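Arnby Stellach 35 wall-hung boiler: user guide
Section 4. Filling, venting and first lighting

Read this section in full before opening any valve. The steps apply to sealed heating systems only. Work on the gas side must be left to a registered engineer. 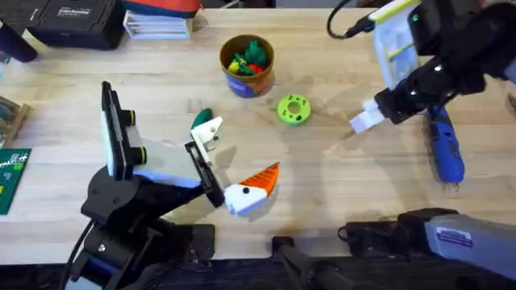

Arnby Technical Publications, Nunlow
Revised 2021-11-25

4.1 Before you start

The boiler must be isolated at the fused spur. All radiator valves should be fully open, including those in rooms that are seldom heated. Set the room thermostat to its lowest position.

Note: If the system has been drained for repair, check that every drain cock has been closed and capped.

4.2 Filling the system

1. Remove the lower cover by pressing both side catches and pulling it down.
2. Find the filling loop. On models supplied with the Mabuza valve set, it is fitted at the factory between the cold inlet and the return pipe.
3. Open the valve on the return side by a quarter turn.
4. Open the cold inlet valve slowly until water can be heard entering.
5. Watch the pressure gauge. Close both valves when the needle reaches the middle of the green band.
6. Vent each radiator in turn, lowest floor first. Close the vent screw when water runs without spitting.
7. Read the gauge again and top up if the needle has dropped below the green band.

Caution: Do not leave the filling loop open. Overfilling will lift the safety valve and discharge water through the outside pipe.

4.3 First lighting

1. Restore power at the spur. The display shows 86 while the pump runs its venting cycle. This is a status code and does not indicate a fault.
2. Wait 400 seconds for the cycle to end. Do not press reset during this time.
3. Turn the heating dial to position 3 and raise the room thermostat.
4. The burner lights after a short fan run. If it fails to light, the boiler makes two more attempts and then locks out.
5. To clear a lockout, hold reset until the display goes blank, then release it. If lockout occurs again, switch off and call your installer.
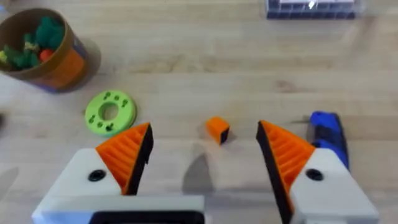

Why does the pressure fall in the days after filling?
Air dissolved in the fresh water comes out as it warms and leaves through the automatic vent. Top up once, with the system cold. If the pressure keeps falling, have the pipework checked for leaks.

4.4 Service reminder

A spanner symbol appears after 3000 burner hours. Heating and hot water continue as normal. The symbol is cleared by the engineer at the end of the service visit and cannot be cleared from the user menu.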